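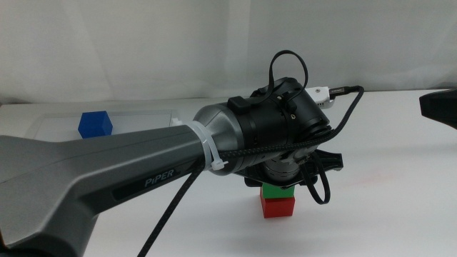

Cuando Sanaa Sqalli abre la puerta de Wovora, lo primero que hace es pedir perdón por el olor a lana. Yo le digo que a mí me gusta, que me recuerda a los armarios de mi abuela cuando llegaba octubre y había que sacarlo todo a airear, y ella se ríe y me contesta que entonces vamos a entendernos bien. Pone agua a hervir, aparta unas madejas de la silla y empezamos a hablar de mantas, que es a lo que yo había venido, aunque por el camino acabamos hablando de casi todo lo demás.

Sanaa lleva 20 años tejiendo y reparando mantas en Prilleck, y antes de eso las vendía. Empezó de muy joven en Belhaj, una tienda de telas donde le enseñaron a reconocer un tejido con los ojos cerrados. «Me ponían el retal en la mano y yo tenía que decir qué era. Al principio fallaba muchísimo, ¡confundía el algodón cepillado con cualquier cosa! Y la dueña, muy seria, me decía: otra vez. Así pasaba yo las tardes flojas de julio, que no entraba nadie a comprar lana, claro, con aquel calor.»

De la tienda se llevó también la costumbre de apuntar. Tiene un cuaderno para cada temporada, y en ellos anota el hilo, el tinte, quién trajo la manta y qué le contó mientras la desdoblaba. Le pregunto si los relee y me dice que sí, sobre todo en invierno, y que a veces le sirven de verdad: hace poco volvió una clienta con la misma manta que había traído de recién casada, y Sanaa pudo buscar la receta exacta del granate. «Era cochinilla con un poco de corteza de granada. Yo habría jurado que era rubia, fíjate, y me habría equivocado.»

La pieza más larga que ha tejido nunca medía 152 centímetros de ancho, lo máximo que admite su telar grande, y casi el doble de largo. Fue un encargo para una cama antigua, de esas altísimas, y la hizo en espiga, con dos tonos de crudo tan parecidos que por la noche tenía que dejarlo, porque con la lámpara ya no los distinguía. «Mi madre venía y me decía: pero hija, si no se va a notar. Y yo: mamá, lo noto yo.»

Su madre aparece mucho en la conversación. Tiene 82 años, vive en la calle de atrás y sigue bajando al taller a media mañana para hacer ovillos, sentada junto a la ventana con Beko, el perro, enroscado a los pies. De ella aprendió Sanaa a zurcir, y de zurcir es de lo que habla con más ganas. Le parece que se ha perdido el hábito de coger la aguja a tiempo, cuando el agujero todavía cabe debajo de una moneda. «La gente me trae la manta cuando ya se le puede meter el brazo entero. Y se arregla, eh, casi siempre se arregla, pero es otra historia. Si la hubieran traído en otoño, lo habríamos hecho mientras se tomaban un té.»

Le pido entonces algún consejo para quienes tenemos en casa una manta buena y poca mano, y se lo piensa un rato largo, dándole vueltas al vaso. Airearla mucho y lavarla poco, dice por fin. Agua fría, un jabón suave, nada de retorcer, y secarla tumbada sobre una toalla. Para guardarla prefiere una funda de algodón, y si hay sitio, enrollada, porque los dobleces de siempre acaban marcando el tejido. ¿Y las polillas? «Ay, las polillas. Lavanda, cedro, lo que quieras, que huele muy bien. Pero sobre todo abrir el armario y mover las cosas.»

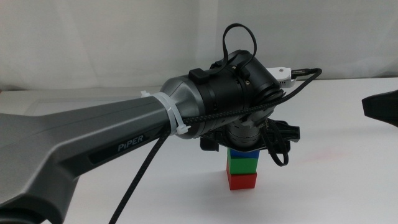

El brazo gris con el rótulo PiPER, sobre la mesa blanca.

Ya con el segundo té, hablamos de colores. A Sanaa le gustan los que cuesta nombrar, esos verdes que de lejos son grises y el amarillo de la gualda, que según ella cambia de humor con la luz. Tiñe en el patio, en primavera y a principios de otoño, y reconoce que no siempre le sale lo que buscaba. De un baño de nogal que se le quedó demasiado pálido nació la franja que ahora le pide todo el mundo. Intentó repetirla el año siguiente y no hubo manera, así que guarda las últimas madejas en una caja y las va gastando con cuentagotas.

Quise saber si enseña a alguien. Tiene 2 alumnas, que van por las tardes, cuando salen de trabajar, y a las que pone primero a deshacer. Deshacen bufandas viejas, jerséis, lo que haya, hasta que le pierden el miedo al hilo. «Una de ellas casi no volvió, se aburría, pobre. Ahora está con su primera manta y me manda fotos a las once de la noche para preguntarme por los bordes. ¡Y yo le contesto, claro!»

Cuando me levanto para irme, su madre ya ha recogido los ovillos y el perro espera delante de la puerta. Sanaa me pregunta cómo es la manta de mi abuela, la de los armarios de octubre. Le digo que de cuadros, marrón y azul, con una esquina comida. Me pide que se la lleve.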